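Speaker notes: Glaze fit and crazing in small-batch stoneware
Session 4, afternoon block, 20 minutes plus questions

Opening

Introduce myself, then the studio. Uvurar runs one electric kiln and one gas kiln. Everything in this talk comes from the electric kiln, fired to cone 6 in oxidation. Say this early. Somebody always asks about reduction at the end.

Credit the people who did the work: Radwa Saber mixed the glazes, Othmane Samir kept the firing logs. Hala Morsy ran the boiling tests at Stakurham and is in the room if the questions get into lab procedure.

Definition

Crazing is a network of fine cracks in the glaze. The glaze shrinks more than the clay body on cooling, ends up in tension, and cracks. Shivering is the opposite case: the glaze is under too much compression and flakes off at rims and edges. Most potters in this audience have seen the first and few have seen the second.

Crazing can be delayed. A pot can come out of the kiln sound and craze in March after being unloaded in January. Two causes to separate here: slow release of stress, and moisture expansion of a porous body. Do not merge them. The remedies are different.

Why the form matters

Glaze fit is a property of the clay and glaze pair, but the shape decides where a poor fit shows first. Thickness of application is the main factor. Glaze pools in the bottom of a bowl and thins at the rim. On a closed form the inside is poured and the outside is dipped or sprayed, so the two coats are rarely the same thickness.
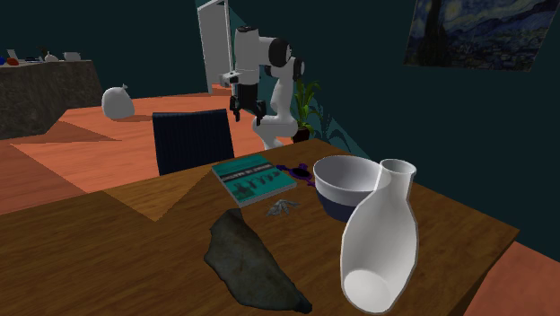

Fig. 1. Closed and open forms: bottle vase and deep two-color bowl.

Stay on the slide long enough for people to compare the neck of the vase with the rim of the bowl. The point to make: an inside coat poured through a narrow neck drains slowly and cannot be inspected easily. Weigh the pot before and after pouring. The difference is the only number you will get.

On two-color work, mention the overlap. Where one glaze runs over another, the double layer has its own composition and its own expansion. Test the overlap as a third glaze.

Test method

Fouad Belkadi wrote the protocol we call the Mirnitz cycle, after the street the old studio was on. Steps, read slowly:

Boil the piece for four minutes. Move it straight into ice water and hold until cold. Dry it, rub ink over the surface, wipe off, and inspect under a raking light. Repeat until it crazes or until you reach 20 cycles.

Warn them: gloves, face shield, and no test pieces with sealed hollow parts.

We ran 46 glazes through this. Mention that the ones that failed early were mostly high in sodium and potassium. Both have high expansion. No surprise for the chemists.

Corrections

First option: add silica. Go up in small steps and refire a tile at each step. Watch for the surface going stiff or dull.

Second option: replace part of the sodium feldspar with a lower-expansion flux. Lithium works in small amounts but raises cost, and too much will push the glaze into shivering. Magnesium is cheaper and changes color response, especially with cobalt.

Third option: change the clay. Skip this if time is short.

Slower cooling is often suggested. It helps with dunting — cracks through the body itself — and does very little for a glaze that does not fit. Expect pushback on this one. Othmane's log for firing 2360 is the one to cite; printed copies are in the folder.

Questions likely to come up

Is crazed ware food safe? Answer in two parts. Leaching depends on the glaze chemistry and needs a lab test. Absorption depends on the body. A vitrified body under a crazed glaze takes in little water; a porous one will weep.

Does the Savolainen calculator predict crazing? It ranks recipes by expansion. It does not know your clay. Use it to choose what to test.

Doaa Ezzat is chairing and will signal at two minutes. Handouts are by the door.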